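Samley's Holtov Hall to reopen in November with a new dance floor and a full winter programme

For immediate release

Dancing is coming back to the middle of Samley! Holtov Hall, the much-loved ballroom above the old corn market, will open its doors again this November after a long spell of building work, with a new wooden floor in the main room, better lighting on the stairs and a winter programme that runs from tea dances to late-night ceilidhs.

The hall will hold 385 people for standing events, and fewer when the tables are out for supper dances. There will be 16 different classes and clubs in the first season, several of them new to the town. Regulars from before the closure will be pleased to hear that the old-time sequence club has kept its afternoon slot, and that the balcony (a favourite with anyone who would sooner watch than waltz) has been kept just as it was, brass rail and all.

Yaryna Kuzmenko, who has been appointed programme director, grew up dancing in halls like this one and is thrilled to be opening it.

"I walked in the first time with my coat still on and ended up going twice round the room by myself," she said. "It has that feeling. You want to move in it. We've had people stopping us in the street to ask when they can come back, and people who met their husbands here, and teenagers who have never been up the stairs in their lives and want to know if they can bring a speaker. The answer to all of them is yes, please come."

The floor has been the biggest part of the job. The old boards had been sanded so many times that the nail heads were starting to show, and two patches near the stage had gone soft underneath. Drinau, the joinery firm based just outside the town, took up the whole surface and laid a new sprung floor over fresh battens. A sprung floor gives a little underfoot, which is kind to knees and ankles over a long evening and makes a real difference to anyone who jumps, stamps or taps.

Choosing the wood took a good deal of talking over. The old floor was very dark, stained almost the colour of treacle, and a fair number of dancers were fond of it. In the end the hall went for a much lighter look, partly to brighten a room whose windows all face north. Samples were left out in the foyer for a month so that anyone passing could walk on them and say what they thought, and plenty did.

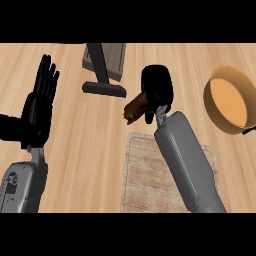 A computer rendering with long, pale wooden planks and a faint grain.

Some of the old boards have been saved. The best lengths have gone into benches for the cloakroom, where dancers can sit to change their shoes, and a short run has been set into the bar front with the worn side facing out. Look closely and the marks of many years of heels are still there.

Shoes, by the way, are a subject on which the hall has been asked many questions. Leather and suede soles are welcome, as are clean trainers. Stiletto heels will need caps, and a box of these will be kept at the door for anyone who forgets. Tap classes will have their own boards laid over the top, so tappers can make as much noise as they like without anyone wincing about the varnish.

The opening night will be a ceilidh with a live band and a caller, so nobody needs to know a single step before they arrive. Doors open at 7pm and the first dance will be called half an hour later. Supper is being provided by Ifans, the bakery on the market square, and will include its leek and cheese pasties along with a very large tray of bara brith. There will be a quieter room at the back for anyone who wants to sit down and hear themselves talk.

Looking further into the season, highlights include a swing weekend with beginners' lessons in the mornings, a family disco that finishes before bedtime, and a run of Ukrainian folk dance workshops which Yaryna Kuzmenko will teach herself. The workshops are open to complete beginners and will build up to a short performance on the stage in the spring for those who fancy it. Those who don't can simply come along for the dancing.

"The circle dances are a lovely place to start," she said. "You're holding hands with the person on each side, so if you go wrong they will pull you the right way. I have been pulled the right way many times. And the music is so quick and cheerful that by the second evening you can't sit still through it."

Afternoon sessions have been planned with care for people who find evenings difficult. The tea dances will start at 2pm and the lift from the market entrance is back in service, with a wider door than before. Seated dance classes will share the same afternoons, so that friends can travel together and meet up for a cup of tea afterwards. A hearing loop has been fitted in the main room.

The hall can also be hired for weddings, birthdays and rehearsals. Local schools and youth groups will be offered a lower rate on weekday mornings, and dance teachers looking for a regular slot are warmly invited to get in touch while the spring timetable is still being put together.

Tickets for the opening ceilidh, and the full class list, are available from the box office at Holtov Hall and over the counter at Ifans. Classes may be paid for one at a time at the door.

Ends

Notes for editors

Yaryna Kuzmenko is available for interview. Reporters and photographers are welcome at the opening ceilidh and are asked to let the box office know beforehand. Flat shoes are advised for anyone planning to join in.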